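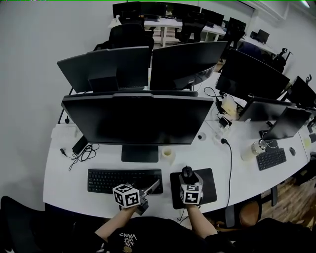

Brimside, February

So the second gripper is finally done, and I can't tell you how nice it is to sit down at the long desk with one in each hand! Longtime readers will remember I only ever meant to build the one. Then Delyth Beddoe tried it, put it down and asked where the left one was, and that was my winter gone.

The marker cubes gave me the most trouble (again). My first set had edges that weren't square, and the tracking jumped every time I turned my wrist. I reprinted them in white, glued the patterns on with a lot more patience than last time, and left them overnight under a stack of books – big improvement. Shiyu Tian wrote me a little script that checks both cubes against each other, and out of 981 readings it threw away 11, which I'm very happy with.

I've been starting with plain desk things, the keyboard and the mouse, all stuff I know by heart with my own fingers. It feels so clumsy at first! The mouse is harder than you'd think, as the fingers want to close at a slant. After 30 minutes my forearms start to complain, so the next job is shaving some weight off the handles. I have some lighter filament on order and a sketch for a slimmer grip that Delyth has already drawn all over.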